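Govby suction gripper with the Holub controller: my long review

Posted Thursday, August 1, 2019

I've had the Govby vacuum gripper on our arm for most of the summer now, and people keep emailing me to ask if it's worth the money, so okay, let's do this properly!

A bit of background for anyone new here. I do bin picking, which means I spend my days trying to get a robot to pull random household junk out of a metal bin without dropping it, crushing it or driving itself into the side. Before the Govby I was using a two-finger gripper from Kudine (I reviewed that one last year and was pretty nice about it, and I stand by most of that). The Kudine is strong and simple and you can fix it with a hex key. But it's fat. Anything lying against a wall of the bin might as well be on the moon, and I got very tired of watching it close on nothing.

So, the Govby. It comes in a plain box with the gripper body, 12 cups in different sizes, a hose and a printed manual that somebody clearly translated in a hurry. Mounting took me one afternoon, and most of that was the hose. Please plan your hose before you bolt anything on! I had it too short, then too long, then rubbing on a joint. The supplied ties are junk, so buy your own.

The controller is sold separately, which annoyed me, but I already had a Holub box sitting on the shelf and the two get along fine. Setup is a web page with big friendly sliders. You set the vacuum level, you set how long it waits before deciding it has a grip, and you're off. I had my first pick before lunch on day two. 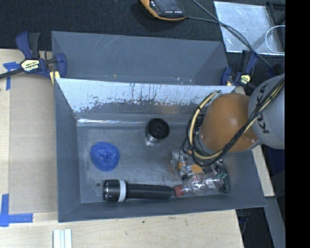

Flat and smooth stuff is where it shines. Boxes, shrink wrap pulled tight, the lid of a jar, all great. I did a run of 602 picks over a couple of weeks with a mixed pile, and on anything with a decent flat face it hardly ever missed. It's also quick, much quicker than fingers, and it can come straight down beside a wall where the Kudine would've been knocking on the metal.

Now the bad news. Mesh is hopeless. A scouring pad just lets the air straight through, and no slider is going to fix that. Crinkly water bottles are a coin toss: if the cup lands on a smooth bit you're fine, and if it lands on a crease you get a sad little hiss and the bottle rolls over. Flashlights are somewhere in between. The ribbed handles leak, so aim for a smooth part of the barrel if there is one. I wrote down 34 failed grips in that long run, and nearly all of them were mesh or bottles.

Loose plastic packaging deserves its own grumble. The cup grabs the bag fine, but then the bag stretches, the thing inside swings, and your nice careful path out of the bin is suddenly a lot wider than you planned. Slow the lift way down for bags. I wish the Holub let you save a speed for each item, but it doesn't, so I do it in my own code.

Jozefína Tóth wrote in to ask about shiny bins, and yes, they're a pain with any gripper. The camera sees glare and thinks it's an object. A dull floor helps a lot, and so does moving your lamp, which costs nothing. I tried the Nendholm depth camera for a week and it coped better with clear plastic than my old one did, but I'll save that for another post.

Noise! I forgot noise. The pump is loud enough that I wear headphones. The Kudine just clicks.

Would I buy the Govby again? Yes, for boxes and general clutter. If your pile is mostly soft or holey things, stick with fingers. I'm keeping both and swapping them over, and the swap takes me 12 minutes if I haven't lost the screws. Spare cups are cheap and ship fast, and I'd order the softer ones first.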